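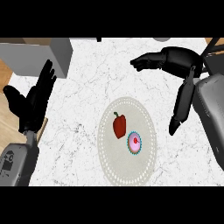 **양손 로봇 시뮬에서 집기 직전에 오른손이 자꾸 떨려요 (파프리카는 되는데 컵케이크만)**

작성자: 밤납땜

급하게 올립니다. 공유 작업실에서 양팔 로봇 만드는 중이고 실물 팔은 아직 한쪽만 조립됨. 그래서 시뮬레이션부터 돌리고 있어요. 주방 조리대에 동그란 매트 깔고 그 위에 빨간 파프리카랑 컵케이크 올려둔 씬입니다.

하려는 것: 오른손이 옆에서 들어가서 파프리카 집기 → 옆으로 치우기 → 컵케이크 집기. 왼손은 대기.

증상

- 파프리카는 거의 매번 잡힘
- 컵케이크는 손가락이 닿기 직전부터 엄지가 덜덜 떨림. 닿는 순간 컵케이크가 튕겨나감. 한번은 조리대 밖까지 날아감
- 왼손은 가만히 있으라고 했는데 조금씩 흘러내림. 이건 컵케이크랑 상관 없이 항상

해본 것: 마찰계수 올림(더 심해짐), 손가락 속도 절반으로 줄임(똑같음), 컵케이크 무게 올림(덜 튕기는데 떨림은 그대로). 물리 스텝은 200Hz, 제어도 같은 주기. 손 하나에 관절 16개 다 위치제어로 묶어놨고요. 게인은 제어보드 예제 파일에 있던 값 그대로 씀. 보드는 Gasatton 꺼.

컵케이크 모델은 작업실 공용 폴더(Mösli 폴더)에 있던 거고 충돌 메시는 따로 안 만졌어요. 혹시 이게 문제인가요? 아님 게인? 7월에 작업실 공개일이라 그전에 실물로 넘어가야 되는데 여기서 3주째 막혀있음. 로그 필요하면 올릴게요.

---

**Spyros Zacharopoulos**

게인부터 보지 말고 충돌 메시부터 보세요. 충돌 형상 표시 켜고 컵케이크만 띄워보면 바로 나옵니다.

렌더용 메시를 그대로 충돌에 쓰고 있을 가능성 큼. 컵케이크 종이컵 테두리가 물결 모양이잖아요. 그 주름 하나하나가 접촉점이 됨. 손가락 끝이 주름 사이에 걸리면 스텝마다 접촉 법선이 왔다갔다 하고 그게 힘으로 튀어나옵니다. 파프리카는 면이 완만해서 티가 안 났을 거고요. 마찰 올렸더니 심해졌다는 것도 이걸로 설명 됨.

순서대로 해보세요.

1. 컵케이크 충돌 형상을 원기둥 하나로 교체. 위에 체리는 충돌에서 빼버리기
2. 그래도 튕기면 접촉 강성 낮추고 감쇠 올리기. 한번에 하나씩만
3. 물리 스텝을 제어 주기보다 잘게. 제어 한 번에 물리 8번 정도로 시작. 지금처럼 1:1이면 손가락처럼 가벼운 링크는 버티기 힘들어요
4. 마찰은 원래값으로 돌려놓기

닿기 **전**부터 떨린다는 건 좀 다른 얘기일 수 있는데, 접촉 마진이 크게 잡혀 있으면 눈으로는 안 닿았는데 엔진은 이미 닿았다고 봅니다. 마진값 확인. 마진 줄여도 허공에서 떨면 그땐 게인 맞음. 예제 게인은 보통 그 예제에 있는 손 기준이라 링크 무게가 다르면 안 맞아요. 엄지만 따로 D 올려보시고.

왼손 흘러내리는 건 중력보상 빠진 듯. 위치제어여도 P만 있으면 팔 무게만큼 처짐.

---

**용접은나중에**

저도 비슷한거 겪었는데 그냥 컵케이크를 공으로 바꿔서 했어요 ㅋㅋ 잘 잡힘. 근데 그러고 나서 실물에서 종이컵을 다 구겨버렸으니 추천은 못함. 윗분 말대로 하세요

---

**Paloma Lyons**

충돌 형상 얘기는 위에 다 나왔으니 접근 방향만.

오른손이 옆에서 눕혀서 들어가는데 엄지는 밑으로 길게 늘어져 있네요. 이 자세로 내려가면 나머지 손가락보다 엄지가 먼저 닿을 수 있어요. 먼저 닿으면 밀어버리고 끝. 파프리카를 치울 때 컵케이크를 건드리는지도 보세요, 둘이 거의 붙어 있어서. 매트 아래쪽 반이 비었으니까 일단 컵케이크를 그쪽으로 내려놓고 단독으로 테스트해보는 게 빠름.

저는 이렇게 씁니다

- 물체 위 높이에서 일단 정지
- 엄지 벌리고 손목 돌려서 손바닥이 아래 보게
- 천천히 하강, 손가락 전부 동시에 닫기
- 위치 명령은 물체 지름보다 아주 조금만 안쪽으로. 확 닫으라고 하면 토크 한계까지 밀어붙여요

토크 제한 꼭 거세요. 시뮬에선 날아가고 말지만 실물은 기어 나갑니다. Skiston 서보로 한번 해먹었음.. 새벽에 기어 갈았어요

---

**밤납땜** (질문자)

와 감사합니다. 충돌 표시 켜보니까 진짜 주름이 다 살아있네요;; 원기둥으로 바꾸니까 안 튕김. 체리도 뺐어요. 물리 스텝도 말씀하신대로 나눴고 시뮬이 꽤 느려졌는데 참을만 함.

왼손은 중력보상 플래그가 꺼져있었음. 켜니까 안 처짐. 창피..

엄지 떨림은 아직 조금 남음. 마진은 줄였고 D 올리는 중. 손바닥 아래로 접근하는 건 오늘밤에 해보고 결과 남길게요. 토크 제한은 어디서 거는지 못찾겠는데 혹시 관절마다 따로 넣어야 되나요?

---

**Paloma Lyons**

네 관절마다요. 액추에이터 항목에 힘 범위 있을거에요. 엄지 뿌리 쪽은 좀 넉넉하게 끝마디는 작게.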